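Setting up and looking after the two-arm peg board cell

These steps cover the Gradero cell: two Rizzi arms with silver hands, one white assembly board, one dark table. They assume the arms are already bolted down and the Plonari controller starts without faults. If you are moving the cell to a new room, read the Grumia mounting notes first.

1. Place the board

Turn the long side of the board away from you and center it between the arms. The gear disc goes at the far end. The thick cylinder and the thin rod go at the near end, on the right. Leave the last strip of board closest to you clear.

Set the near edge of the board 160 mm from the near edge of the table and check both corners with a steel rule. Wipe the tabletop before you put the board down, or it will rock.

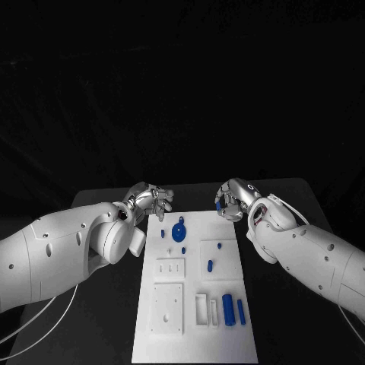
Peg in the right hand, left hand over the gear side.

2. Route the cables

Each arm has a thin white cable that must hang in a loose loop. Leave 200 mm of slack below the forearm. Move the arm slowly by hand through its full reach and watch the loop. It should never pull straight and never touch the board. Tape does not hold on the arm shells for long, so use the soft ties from the spares drawer.

3. Home the arms

Clear the hands, press Home on the pendant and wait for the beep. Both hands should stop at the far corners of the board, fingers curled. If one stops low, press Stop and run the wrist zero again for that arm only. 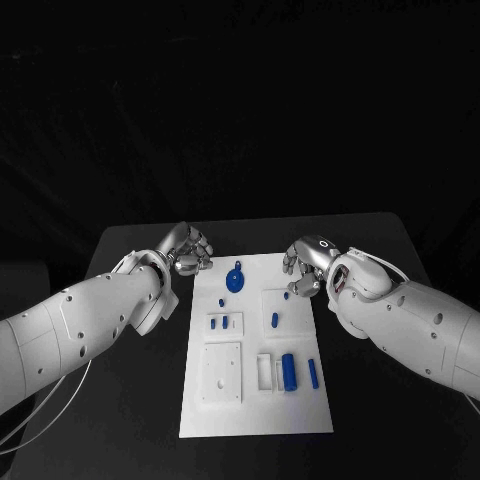 Do I have to home both arms if I only restarted one?
Home both. The controller keeps one shared zero, and a single restart clears it.

4. Check the grip

Load program 2903. It picks up a small peg, holds it for a few seconds and puts it back. Run it five times per hand. A peg that turns in the fingers usually means dirty fingertips. Clean them with a dry cloth first, then with a little alcohol if that does not help. Do not raise the grip force until you have done both. 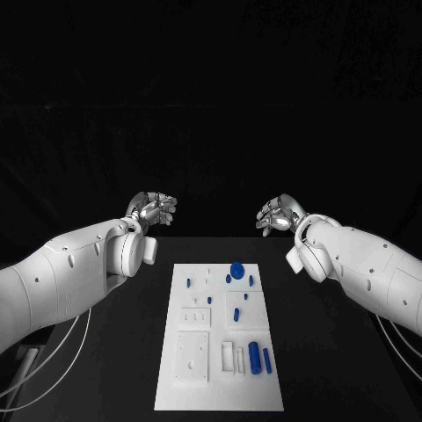 If the peg still turns, go up one step in grip force and run the five picks again. Write the new value on the card inside the cabinet door. Two steps above the starting value is the limit. Past that, change the fingertips.

5. Regular care

Every 1000 cycles, check the screws on the forearm shells and snug any that have backed out. Look into the open side of the wrist with a flashlight for dust. Swap any peg with a worn edge.

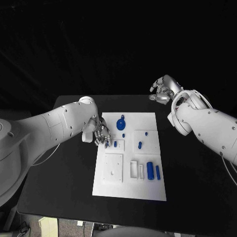

Plonari cell support

Updated in August. The old version told you to home the left arm first. The order no longer matters with the current controller software. Wrist zero values from before the update should be taken again.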